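课程项目报告：系鞋带示范数据的采集

一、任务是怎么定下来的

开题时我们组给自己挑了系鞋带。理由写在申请表上很好看：柔性物体、双指夹爪、日常场景。真正的理由是隔壁组已经抢走了叠毛巾。项目代号Weltar，平台用的是实验室现成的机械臂，采集程序在Sutter的基础上改，改到后来，原来的注释大概只剩开头那几行。

目标是3000条示范，每条从夹爪接近鞋带开始，到松开为止。三月初估算进度时，我们假定一个人一小时能录很多条，并且假定这个人不需要吃饭。

二、采集过程

操作员通过主手遥控夹爪，腕部相机和关节角度同步记录。动作拆成四段：靠近、夹住带尾、拉动、松开。拆开之后，每段单独标注成败，失败的也保留，只是另放一个目录。这个目录长得很快。

最难的是夹住带尾。扁鞋带贴着桌面的时候，指尖低一点就顶桌子，高一点就夹空气。腕部相机离得近，手一动画面就糊，而操作员恰恰是在手动的时候最需要看清楚。

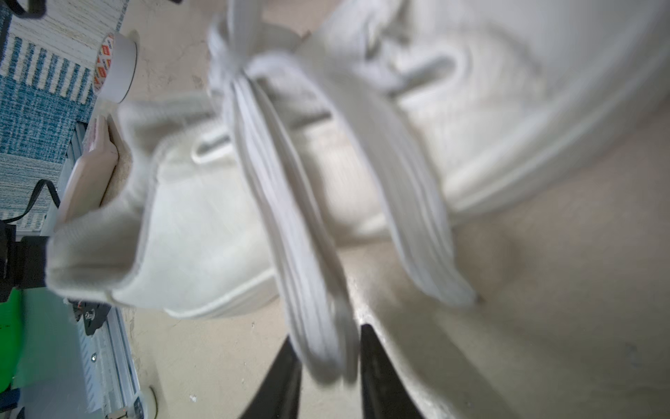
后来我们规定，接近鞋带的最后一段必须放慢，录制速度因此又降了一截，不过标注的同学不再在群里发问号了。另一条规定是每录完14条就把鞋重新摆一次，角度随便，鞋带也重新弄乱。起初大家摆得都太整齐，模型学到的主要是我们的审美。

三、数据情况

截至4月29日星期三，共得到2126条可用示范，离3000条还差一些，差多少请读者自行计算，我们算过，心情不好。剔除的数据多半是时间戳对不上：相机和关节各记各的时间，像两个合租但不说话的人。

用现有数据训练的第一版策略，能比较稳定地靠近鞋带，偶尔夹住，夹住以后往哪边拉则看当天运气。白鞋带配白鞋面对它不太友好，对我们也一样。

四、接下来

先补夹带尾这一段，其余三段暂停录制。同步问题准备改用硬件触发，线已经买了，接口不对，正在换。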